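Scuffs, dust and rings on a table top
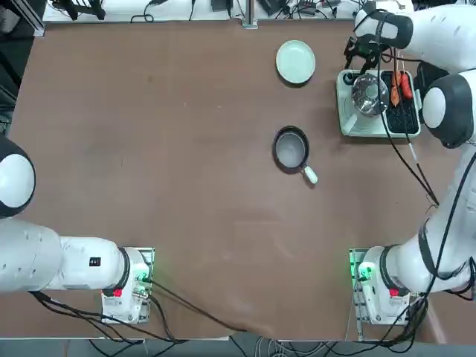
Last changed: October, by R. Hakim

Quick notes, will tidy up later.

Dust first. Always. Dry cloth, then a barely damp one. Wipe a gritty top and you are sanding it.

Pale scuffs on a brown matte top: try a clean pencil eraser before anything else. Light pressure, along the grain if there is one. Gets more off than you'd think. Still there? One drop of dish soap in warm water, soft cloth, dry it right away.

No furniture polish on matte. Leaves shiny patches and you will chase them for weeks. Did this to my mother's sideboard, still hear about it.

White rings from cups. Hair dryer on low, keep it moving, 3 minutes tops. Then a tiny dab of mayonaise overnight. Yes really. Wipe off in the morning.

Sticky label gunk: cooking oil, wait 25 minutes, scrape with an old plastic card. Wash the oil off after or it grabs dust again.

Candle wax, ice cube in a bag till it goes hard, then the same card.

Felt pads under lamps, vases, anything heavy. Swap them every 6 months, grit gets stuck in the felt and then they scratch worse than no pads. Nabil Ghanem wrote in to say cut up old wool socks work too, with a bit of glue. Havent tried it.

Deep scratches are a different job. See the page on wax sticks.

Next up, drawer runners. Probly Saturday.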